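Chapter 3
Learning from a Handful of Tries

I'll start this chapter with a confession: I used to think more data would fix everything. When I joined the Vidthorpe lab I collected 200 demonstrations of a single cooking task, trained a policy on the lot (it took me most of December), and it still fumbled the second half. My supervisor, Kolbrún Hauksdóttir, looked at my plots and asked how many of those 200 were really different from one another. Ouch!

So we tried again with 20. We picked them with care, moving the plate and the pot between tries, and we split each one into stages: lid, buns, lid again. The steamer task is a lovely one for this, and I'll keep coming back to it, so have a good look at the layout before you read on.

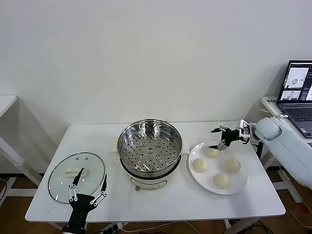
Figure 3.1 The steamer task, with two arms, the lid on the left of the table and four buns on the plate.

The method we ended up with has 2 parts. First, a small network guesses which stage the robot is in. Then a policy trained only on that stage picks the next movement. Kaj Kragh, who shared my desk, called it "reading the recipe one line at a time", and I've pinched that phrase ever since.

Does it always work? No, and section 3.2 is all about the ways it goes wrong, mostly when the first network changes its mind halfway through a grasp. Before we get there, though, we need a proper way to say what a stage is, and that means a little notation (I promise to keep it short).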